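Provenance Gaps in Regional Auction Catalogs: Final Project Report
Vasilică Dinu
January 11, 2019

1. Aim

The project tested whether printed provenance lines in small auction catalogs can be traced back to a named earlier sale. The material was 80 lots of landscape painting and works on paper sold by the Wonwood rooms. Prints were left out because an edition can carry several valid histories at once.

2. Method

Each provenance line was split into owner, place and date. A lot was scored as traced when at least two of the three matched an entry in the Boltura index of sale records. Lines reading only "private collection" were scored as untraced and kept in the total. Spelling variants of owner names were merged by hand, which took around 20 hours and was the slowest stage of the work.

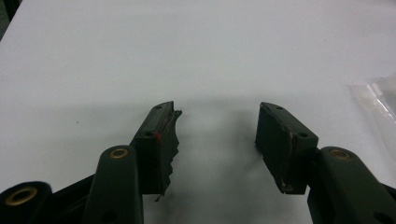 Figure 1. White tabletop with the two jaws of a hand-held gripper; the inner edge of the left pad is torn.

3. Results

Of the 80 lots, 13 were traced on all three fields. A further 20 matched on owner and date, but the place was missing or given only as a country. The remaining lots could not be linked to any earlier sale. Eight of these carried a lot number from a previous catalog, with no house or year given, and might be resolved with access to the Zerkent card files.

Estimates were compared for traced and untraced lots. The ranges overlapped too much to support a claim either way, and the sample mixes oils with watercolors.

4. Limits

The Boltura index is thin for country house sales. Matches on common surnames were accepted only with a full date, so the traced count is probably low. Hammer prices were not collected.

Recent project reports
Frame Labels as Dating Evidence
Reading Condition Notes in Watercolor Sales
The Were Bequest: A Partial Checklist
Buyer Names in the Zerkent Card Files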